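Gurix Case Desk, reviewed after two court terms

Posted Sep 23, 2021

I cover corruption trials and asset recovery cases for a small newsroom. Most of that work is waiting for hearings that get adjourned, and then trying to remember what was said at the last one. For years I kept it all in a spreadsheet and a stack of notebooks. Gurix Case Desk is a subscription tool meant to replace both. I have paid for it through two court terms, and this is what I think of it.

Setup

You make a file for each case and add the charges, the parties, the judge and the dates. A filing can be dragged in as a PDF and the software reads the text so you can search it. The first case I entered was the Annan road contract matter, which has 46 counts and a charge sheet that was amended after the arraignment. Typing in the counts by hand took most of an afternoon. There is an import button, but it wants a clean file, and court registries do not hand out clean files. Mine came as a photocopy with a stamp across the middle of every page.

Once the counts are in, they stay in. When the prosecution dropped a group of them in September, I marked them as withdrawn and the old wording stayed in the history. My spreadsheet never did that properly. 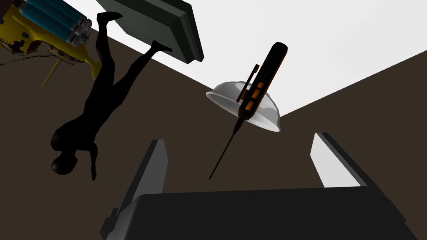 Dennis Massawe wrote in to say the amended charges were where he gave up. He had two versions of the same sheet in one file, the search kept bringing up the old one, and he quoted from it in a published story before he caught the mistake.

I had the same trouble at first. The fix is in the settings under Documents, where you can set one version as current. It should be on by default, and a correction in print is a high price for a hidden setting.

Calendar

The calendar is the part I use every day. Each hearing is linked to its case, and if you enter an adjournment the next date moves and the reason is saved beside it. After a while you have a record of every delay and who asked for it. I used that record for a story on the Fadell trial, in which the defense had asked for more time on medical grounds again and again. Pulling the dates from notebooks would have meant a day of page turning. Here I printed a list.

Reminders come by email or text. The texts were late on several mornings, so I turned them off and kept the email.

Search

Search is fast on typed documents and poor on scanned ones. A bank record with columns comes out as a string of numbers with no order to it. I would not rely on it to find a payment. For names it does better, though it does not know that an initial and a full first name might be the same person, so you have to search both. You can add aliases to a person's entry, and I suggest doing so early.

The upload limit is 300 pages per document. Exhibits in a money laundering case often run longer. I split mine into parts and number them, and it works, but page references in the search results then start over with each part. If you cite exhibits in your copy, check them against the paper.

Sharing

You can give a colleague read access or full access. There is nothing in between. I would like to let an intern add hearing dates without being able to delete a witness list. I wrote to the company to ask for this and got a polite reply saying it had been noted.

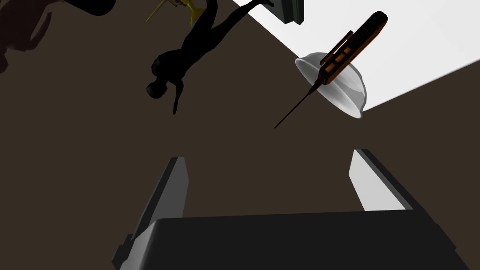

Can a source's name be hidden from other people on the account? Only if you put it in a private note, because anything in the main case file is open to everyone with access. Private notes are also left out of the printed report. I still keep the names of sources out of it altogether and would tell any reporter to do the same.

Compared with Grusura

I tried Grusura before this one. It is made for law offices, and it shows. Half of the screens deal with billing hours and client accounts, which a reporter has no use for. Its handling of scans is better, and tables in bank records mostly survive. It costs more and the calendar does not save reasons for adjournment. If your work is mainly documents, look at Grusura first. If you are in court several mornings a week, Gurix suits the job better.

I have renewed for another year. The notebooks still come with me to court, and I enter the day's proceedings when I get back to my desk.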